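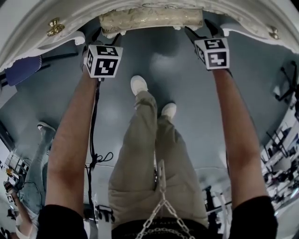
Edet, 2025-02-04

The Undness Home Cinema Projector

There is a particular sort of evening we had in mind when we put the Undness together. Supper is cleared away, somebody has finally agreed on a film (after the usual half hour of scrolling), the big light goes off and everyone shuffles up to make room on the settee. We have been selling projectors from our shop in Edet for a good many years now, and most of the people who come in want that sort of evening. They don't want to become engineers to get it, and they don't want a ceiling full of brackets either.

So the Undness is a projector for ordinary living rooms. It sits on a shelf or a low table, it weighs 4 kilos, and it will throw a picture up to 2,000 millimetres wide onto a screen or a plain pale wall. You can go smaller, of course, and in a box room or a bedroom you will probably want to. The lens has a slow, rather pleasant focus ring that you turn by hand. We did try a motorised one and took it out again, as it hunted about during dark scenes and drove our testers up the wall.

The picture

If you like thrillers and heist films, you will know how much of them seems to happen in car parks at night. Cheaper projectors turn all of that into grey soup. The Undness has a Film setting, tuned by our picture man Barış Çınar, who spent most of last June in a blacked-out stockroom with a pile of old crime pictures and a flask of tea. Faces keep their colour in low light, coats stay properly dark, and you can tell who is holding the bag. There is also a Daytime setting, brighter and a little cooler, which does well enough with the curtains half drawn, though we would still say draw them if you can.

Older films are shown in their proper shape with black at the sides, unless you ask for something else. Subtitles can be moved up into the picture or down below it, and they can be made larger – a small thing, but we get more letters about it than anything else on the menu.

The sound

There are two speakers built in, and they are perfectly good for a comedy or a family film. For anything with explosions we would point you towards the Prila soundbar, which joins up with one cable and switches itself on and off with the projector. The Speech button on the remote brings voices forward and settles the music back a bit, so you can follow a mumbling detective without waking the children when the chase starts.

The fan makes a soft, steady hush. You will hear it in a quiet scene if you sit right beside it, so do put it behind you or off to one side if the room allows.

What comes in the box

Undness projector
Remote control, with batteries
Mains lead, 4 metres
Picture cable, 2 metres
Cloth lens cap
Printed handbook in large type

Screens and stands are sold separately. The Wistidach pull-down screen is the one most of our customers choose, and it comes in white or a very light grey. Have a word with us before ordering the grey, as it suits some rooms much better than others.

Ordering and delivery

We send the Undness out by courier, and most parcels go the day after you order. If you live near the shop you are very welcome to collect, and we will happily run a film through it for you before you take it away – bring your own if you have a favourite, as ours are getting rather well worn. You may return the projector within 38 days if it doesn't suit, with the box and all the bits, please.

The lamp is covered for the same length of time as the rest of the machine, and replacements are kept on the shelf here in Edet. Changing one takes a single screwdriver and a little patience. Let it cool for 40 minutes first.

Old projectors can be handed in at the counter when you collect a new one, whatever the make. Please take your discs out of any built-in player before you set off.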